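마리벨 몬토야 님께

안녕하세요! 이번 분기 장비 구매 건 진행 상황을 정리해서 보내드려요. 지난번에 "표만 보내지 말고 왜 그렇게 됐는지도 좀 써 달라"고 하셔서, 이번에는 평소보다 말이 많습니다. 표는 따로 첨부했고 여기에는 그 표에 안 들어가는 얘기를 주로 적을게요. 작성일은 2018년 3월 21일 수요일이고, 아래 숫자와 상황은 전부 오늘 기준이에요.

결론부터 궁금하실 것 같아서 먼저 말씀드리면, 손에 들고 쓰는 그리퍼는 추가분까지 발주가 끝났고, 고정형 로봇 팔은 아직 계약 전이고, 저장 장치는 생각보다 빨리 모자라게 생겼습니다. 예산 총액은 안 넘겼어요. 다만 항목끼리 옮겨야 할 게 하나 있어서 그건 뒤에서 허락을 구하려고요.

1. 그리퍼

작년에 계획서를 쓸 때 저는 그리퍼를 소모품으로 볼지 장비로 볼지 꽤 오래 고민했어요. 결국 장비 항목에 넣었는데, 지금 보면 몸체는 장비가 맞고 손가락 패드는 완전히 소모품이에요. 패드 안쪽 면이 닳으면 얇은 천이 자꾸 미끄러지거든요. 수건은 그럭저럭 잡히는데 셔츠나 베갯잇처럼 얇은 건 끝자락을 집다가 놓쳐요. 그래서 이번 발주에서는 몸체보다 패드 쪽에 돈을 더 썼습니다. 계획서에는 반대로 되어 있으니 표를 보시면 좀 이상해 보일 거예요.

발주처는 프랄틀로(Praltlow)로 그대로 갔어요. 페ल사이드 쪽 견적도 받아 보긴 했는데, 단가가 조금 낮은 대신 패드만 따로 팔지를 않더라고요. 패드가 닳을 때마다 몸체까지 통째로 사야 하는 구조라서, 일 년을 놓고 계산하면 오히려 비쌌어요. 담당자분은 정말 친절하셨고 샘플도 흔쾌히 빌려주셨는데 (반납도 잘 했습니다) 이번에는 인연이 아닌 걸로 했습니다.

프랄틀로에 주문한 건 그리퍼 3세트예요. 한 세트가 왼손용, 오른손용 한 쌍이고요. 납기는 한 번 밀렸어요. 처음에 받은 날짜를 믿고 작업자 일정을 짜 놨다가 부랴부랴 다시 짰는데, 다음부터는 업체가 말한 날짜에 두 주를 더해서 일정을 잡으려고 합니다. 계획서 일정표에도 그렇게 반영해 뒀어요.

그리고 작은 거지만, 그리퍼를 오래 들고 있으면 손목이 아파요. 저도 오전 내내 직접 해 봤는데 점심때 젓가락질이 좀 어색하더라고요! 그래서 손목 보호대를 샀고 이건 안전용품 항목으로 처리했습니다. 금액이 작아서 따로 여쭙지 않았는데, 혹시 이런 것도 사전에 말씀드려야 하면 알려 주세요.

2. 고정형 로봇 팔

제일 설명이 길어질 항목이에요. 원래 계획은 1차 연도 안에 팔을 사서 세워 놓고, 사람이 그리퍼로 모은 동작을 팔에 바로 옮겨 보는 거였죠. 지금도 방향은 같아요. 그런데 시기를 8월로 미루자고 말씀드리려고 합니다.

이유를 풀어서 쓰면 이래요. 저희가 후보로 보고 있는 팔이 두 종류인데, 하나는 냐우이(Ñahui)에서 나온 가벼운 모델이고 다른 하나는 지스토라(Jistora)의 조금 더 크고 힘 좋은 모델이에요. 처음에는 저도 당연히 큰 쪽이었어요. 힘이 남으면 나중에 다른 일도 시킬 수 있겠지 싶어서요. 그런데 모아 놓은 작업 기록을 하나씩 돌려 보니까 저희가 다루는 건 거의 다 천이에요. 무거운 걸 드는 일이 없어요. 대신 팔이 책상 안쪽까지 부드럽게 들어갔다가 나와야 하고, 두 팔이 가까이 붙어서 움직일 때 서로 안 부딪혀야 하고요. 그러면 가벼운 쪽이 맞는 것 같은데, 또 가벼운 쪽은 뻗는 거리가 짧아서 큰 이불 같은 건 끝까지 못 펴요.

그래서 냐우이 쪽에 대여를 문의했습니다. 한 달 대여하고 나중에 구매하면 대여료를 일부 빼 주는 조건이 있다고 하더라고요. 서면으로는 아직 못 받았어요. 전화로 들은 얘기라 이 보고서에 금액을 적기는 좀 그렇고, 견적서가 오면 바로 전달드릴게요. 지스토라는 대여가 없고, 대신 전시장에 와서 반나절 써 볼 수 있대요. 천을 몇 장 싸 들고 가 볼 생각입니다. 전시장에서 빨래 개는 사람은 제가 처음이라고 하시던데 뭐 어떤가요.

팔 값만 생각하면 안 되는 것도 이번에 배웠어요. 계획서에는 팔 본체와 제어기 값만 적었는데, 실제로는 이런 게 더 붙어요.

받침대. 책상에 그냥 고정하면 흔들려서 따로 맞춰야 합니다.
비상 정지 버튼과 배선. 업체 기본 구성에 버튼은 있는데 선이 짧아요.
설치비와 첫 교정 비용. 두 업체 모두 별도 청구예요.
바닥 표시와 안전 교육.
운송 보험. 해외에서 오는 쪽만 해당됩니다.

하나하나는 크지 않은데 모아 놓으면 꽤 되더라고요. 수정 예산표에 "팔 부대 비용"이라는 줄을 새로 만들었으니 그 줄을 좀 봐 주세요. 저는 이 줄이 처음부터 있었어야 했다고 생각하고, 빠뜨린 건 제 실수예요.

3. 저장 장치와 컴퓨터

여기가 예상 밖이었어요. 지금까지 저장한 작업 기록이 555건인데, 한 건의 용량이 제가 계획서에서 잡은 것보다 큽니다. 계획서를 쓸 때는 짧은 동작 위주로 계산했거든요. 막상 해 보니 천을 펴고 접는 일은 중간에 다시 펴고 다시 맞추는 시간이 길어서 한 건이 금방 길어져요. 그 다시 맞추는 부분이 나중에 제일 쓸모 있을 것 같아서 잘라 내고 싶지도 않고요.

선택지는 세 가지쯤 생각해 봤어요. 영상 화질을 낮추는 것, 오래된 기록을 외부로 옮기는 것, 그냥 디스크를 더 사는 것. 화질은 한번 낮춰 봤는데 얇은 천의 가장자리가 뭉개져서 바로 되돌렸어요. 외부 보관은 매달 돈이 나가고, 다시 꺼내 쓸 때 느린 게 마음에 걸려요. 그래서 디스크를 더 사는 쪽으로 말씀드리고 싶습니다. 백업까지 생각해서 2벌로요. 한 벌은 작업실에 두고 한 벌은 사무실에 두려고 해요. 같은 방에 백업을 두는 건 백업이 아니라고 예전에 크게 혼난 적이 있어서 이건 양보를 못 하겠어요.

학습용 컴퓨터는 아직 안 샀습니다. 지금 있는 걸로 버틸 만하고, 팔이 결정되기 전에 사면 제어기랑 안 맞는 부품이 나올 수도 있어서 같이 묶어서 살게요. 묶어서 사면 설치도 한 번에 끝나고요.

4. 작업 공간

공간 때문에 새로 돈 들 일은 당분간 없습니다! 이건 좋은 소식이죠. 지금 쓰는 책상으로 천 작업은 충분히 되고, 의자도 조명도 그대로 쓰면 돼요. 위치를 맞추는 데 쓰는 표식판은 인쇄해서 쓰니까 비용이랄 것도 없고요. 다만 종이에 뽑은 건 모서리가 금방 말려서, 다음에는 딱딱한 판에 인쇄해 볼까 해요. 이건 사무용품비로 됩니다.
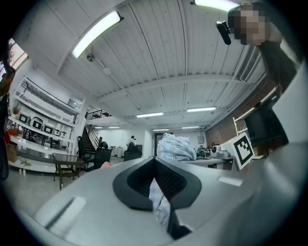
조명 얘기가 나와서 말인데, 저는 처음에 작업용 조명을 따로 사려고 했었어요. 견적까지 받아 놨는데 작업자들이 지금 밝기가 괜찮다고 해서 접었습니다. 그 돈이 그대로 남아 있고, 아래에서 부탁드릴 항목 이동이 바로 이 돈이에요. 나중에 팔을 세우고 나서 그림자 때문에 문제가 생기면 그때 다시 말씀드릴게요. 지금 미리 사 두는 건 좀 아까워요.

전기는 확인이 더 필요해요. 팔 두 대에 제어기, 컴퓨터까지 한 회로에 물려도 되는지 건물 쪽에 물어봤고 답을 기다리는 중이에요. 혹시 공사를 해야 한다고 하면 그건 지금 예산에 없는 돈이라서 저도 조금 조마조마합니다. 답이 오면 좋은 소식이든 나쁜 소식이든 바로 메일 드릴게요.

5. 부탁드릴 것

먼저 예산 항목 이동이에요. 조명 구매비로 잡아 둔 금액을 저장 장치 쪽으로 옮기고 싶습니다. 총액은 그대로예요. 협약서를 다시 읽어 보니 같은 장비비 안에서 옮기는 건 메일 승인으로 된다고 되어 있던데, 제가 맞게 이해한 건지도 같이 확인 부탁드려요.

다음은 로봇 팔 구매 시기를 8월로 미루는 것. 대여와 전시장 시험을 먼저 해 보고 한 모델로 정하려고 해요. 미루는 동안 집행률이 낮아 보일 텐데, 중간 점검 때 그 부분이 문제가 될지 미리 여쭤보고 싶어요. 문제가 된다면 계약만 먼저 하고 납품을 늦게 받는 방법도 있긴 한데, 솔직히 그건 제가 별로 안 좋아하는 방법이에요. 써 보지도 않고 도장부터 찍는 셈이라서요.

마지막으로, 패드를 소모품으로 옮겨도 되는지요. 2차 연도부터라도 괜찮습니다. 지금처럼 장비로 두면 하나 교체할 때마다 장비 대장에 넣었다 뺐다 해야 해서 서류가 패드보다 두꺼워질 지경이에요.

6. 다음 보고 전까지 할 일

프랄틀로 물건이 오면 검수하고, 기존 그리퍼랑 잡는 힘이 비슷하게 나오는지 비교해 둘 거예요. 예전 것과 새것이 섞여 있으면 기록에도 어느 걸로 했는지 남겨야 하니까 일련번호 적는 칸을 이미 만들어 놨습니다. 냐우이 대여 견적서를 받고, 지스토라 전시장에는 저 말고 작업자 한 명도 같이 가려고 해요. 매일 천을 만지는 사람이 봐야 보이는 게 있더라고요.

여분 부품 목록도 새로 만들고 있어요. 지금은 나사 하나가 없어져도 업체에 메일을 쓰고 기다려야 하는데, 자주 없어지는 건 뻔하니까 그냥 한 봉지씩 사 두려고요. 그리고 장비별 수명을 적는 표를 시작했습니다. 패드가 며칠 쓰고 바뀌는지 아직은 느낌으로만 알고 있어서 숫자를 자신 있게 못 드리겠어요. 다음 보고서에는 교체 기록을 근거로 2차 연도 패드 예산을 다시 써서 보내드릴게요.

다음 통화는 평소처럼 3시에 하면 될까요? 그날 예산표를 같이 띄워 놓고 항목 이동 건부터 얘기하면 빠를 것 같아요. 그 전에라도 표에서 이상한 숫자가 보이면 편하게 답장 주세요. 수정 예산표랑 프랄틀로 발주서, 업체별 비교표 첨부합니다.

감사합니다.

장비 구매 담당 드림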